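Domestic Manipulation Data Programme
Progress report, second period
Prepared for the Kindell Fund by the Stitcombe research group

1. Summary

Work in the second period has kept to the agreed plan, with one exception described in section 4. The group set out to establish whether demonstrations recorded by people using hand-held grippers in ordinary rooms could replace a substantial part of the demonstrations recorded by remote control on the Sipos arm. At the close of the period 1358 demonstrations had been accepted into the main set.

2. Collection method

Each operator works with a gripper in either hand. Marker cubes fixed to the grippers allow the position of each hand to be recovered afterwards from the head view, and the view from the gripper itself supplies the close detail of contact. Operators are given the name of the object and where it should end up, and are otherwise left to choose their own grasp. Earlier instructions that prescribed the grasp were withdrawn in June, as they produced hesitant movement and a high rate of rejected recordings.

Rooms are used as found. Furniture is not rearranged between recordings except where the task calls for it, and soft furnishings and clothing are left in place. The sessions now cover 12 rooms.

3. Results to date

The policy trained on the mixed set was tested on picking up and setting down thin rigid objects, a group which includes frames, trays and books. It completed nine of 10 trials in rooms that were part of the training set. Performance in unfamiliar rooms was weaker, and the group does not yet regard those figures as firm enough to report. Most failures occurred at the moment of first contact, when the object was pushed along the surface before the fingers had closed.

Danylo Kuzmenko has led the work on aligning the head and gripper views. The revised procedure corrects for drift during longer recordings and has been applied to the whole of the main set.

4. Variation from plan

The second site, at Zustbridge, opened later than intended owing to a delay in agreeing access. The remaining sessions there have been moved into the next period. No change to the overall budget is requested.

5. Collection in a furnished living room 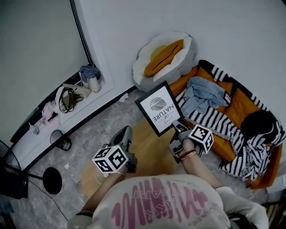 Head view and gripper view from the framed-print task 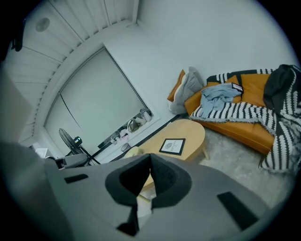

Can the recordings be used with an arm other than the one at Stitcombe?

In principle they can, provided the arm carries a gripper with the same fingers and has enough reach for the recorded movements. The group has tested them only on the Sipos arm, and a trial on a second arm is planned for the next period.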